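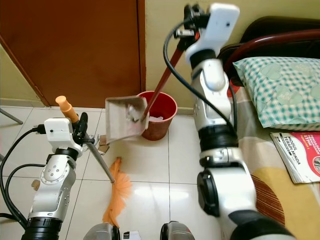 How much grip force do you need to hold a round tool handle so it doesn't turn in the fingers?

Less than most people set, if the finger pads are right. With flat, smooth pads I needed almost the full force of the gripper, and the handle still turned. With soft pads that have a V groove, 40 percent was enough for a broom. So this tutorial begins with the pads and comes to the force setting later.

I wrote it after I compared two parallel grippers, the Bråten and the Arska, on a two-arm robot doing sweeping work. One arm takes the broom, the other arm takes the dustpan. The test is cheap and you can repeat it in any room with a tile floor.

What you need

Two arms with the same gripper on both, or one arm if you only want to test the broom part
A broom with a long, straight handle
A dustpan with its own handle
A few pieces of cardboard and paper
A wastebasket
A marker pen and a strip of masking tape
A kitchen scale

Step 1. Mark the handle

Put a ring of masking tape on the broom handle, at the place where the fingers will close. Draw one line on the tape, along the handle, and continue the line with a small mark on the finger pad. When the handle turns, the two lines separate and you can measure how far. Do the same on the dustpan handle. Without the marks I was only guessing, and my guesses were too kind to the gripper I liked more.

Step 2. Choose the grasp point

For the broom, take the handle near the upper end and leave a short piece free above the fingers. If you take it lower, the free part becomes long and can hit the wrist when the arm turns. If you take it at the very end, a small slip is enough to lose the tool.

For the dustpan, close on the middle of the handle. The pan is a weight hanging at one side, so it wants to rotate. This is a harder test than the broom, even if the dustpan is lighter.

Step 3. Set the force

Start at 20 percent of the maximum and hold the tool in the air for one minute. Look at the marks. If they separated, open, align them again and add 10 percent. Stop at the first value where the marks stay together, then add one more step as a margin.

On the Arska, the force value is sent to register 2439 in the firmware I had. Please check this number in the manual for your own unit, as I was told it moved between versions. The Bråten has a slider in its web page, and you can see the present value there while the arm is moving. I missed this very much when I changed to the other one.

Step 4. Push against the floor

Holding in the air is the easy part. Put the kitchen scale on the floor, lower the bristles on it and write down the reading. I use 400 grams. Under 200 grams the bristles pass over paper without moving it. With much more the handle starts to rotate in the pads, and the arm controller may report a contact error.

Now remove the scale and make ten strokes on the bare floor. Check the marks after every stroke. A slip which looks small after one stroke can be a big angle after ten.

Step 5. Bring the second arm

Lower the dustpan until the front lip touches the floor, then lift it a very little and lower it again slowly. Both arms should be in position before the first stroke. Sweep toward the pan with short strokes. Paper goes in easily. Cardboard catches on the lip, and then the broom pushes the pan backward, so here you find out if the second gripper is really holding.

After each collection, raise the dustpan level and carry it to the wastebasket. Keep the speed low on this part.

What I found

The Bråten has the better fingers. The rubber is softer and the groove centers a round handle without help. Its body is wide, and with the wrist turned down it comes near the floor before I want it.

The Arska closes faster and its body is more narrow. With the original pads it let the dustpan rotate at every force I tried. Parvathi Devadiga at Sturkgate cut me a pair of grooved pads, and with these it held as well as the other one.

Cables

Leave a loop at the wrist big enough for the full rotation, and move the joint by hand through its range before you run the program. Neusa Lins did the same test in Cisville and she fixed her cable to the lower segment with two straps. I tried with one and it was sliding down, so I also use two now.

If your numbers are different from mine, look first at the handle diameter. My broom handle is thin. On a thicker one the groove touches only at the edges, and you will need to go back to Step 3.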